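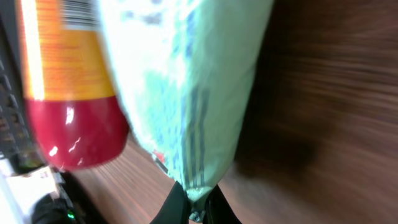 Tirden Staff Questions: The Packing Arms
Posted in May by the Tirden floor desk
14 comments | 5 shares

Is it taking my job?
It's taking the part where you put groceries in a basket. Picking, substitutions, the phone and the customer who wants to discuss bananas remain yours. Nobody's hours change during the 12-week trial, and anything after that comes to a staff meeting first.

Is it faster than us?
No. A practised packer does a small order in 90 seconds and still has time to complain about the radio. The arms take longer and have no views on the radio.

What does it find hard?
Chip bags, mostly. Anything soft changes shape once it's pinched, and anything glossy plays up under bright light. Bottles are easier - they have the decency to stay bottle-shaped.

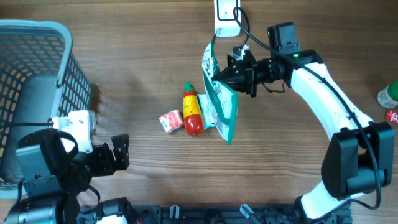 Snack bag held by the corner, hot sauce still to go.

Who looks after it on shift?
Whoever has done the Dirnatik induction, which runs 2 hours and includes a biscuit. Trained staff get the higher-duties rate for any shift they're rostered on the bench. Yes, including Saturday.

Can I reach in to straighten something?
Press stop first, wait for both arms to settle, then reach. This applies even if you're quick. Everyone thinks they're quick.
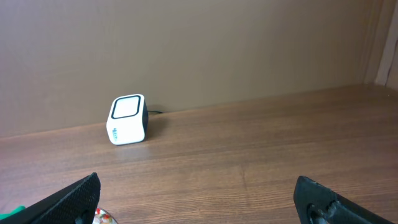 Does it record how fast I work?
The trial logs items and stoppages. It doesn't log names, and Tirden has agreed in writing not to use the logs for performance reviews. The agreement is pinned up in the lunch room, behind the footy tipping.

Who gets blamed for squashed chips?
Put it down as a bench fault and repack the order. You won't be asked to apologise on the arms' behalf.

What happens when the basket's packed?
A person checks it against the docket, every time. Look for crushed packets and heavy things sitting on light ones. 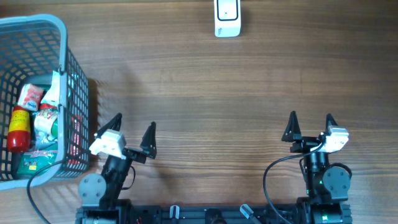 Groceries in the basket, both grippers open.

Can we name them?
The left one is Fajardo and the right one is Druvomar. The vote is closed. Please stop emailing.

Last updated: May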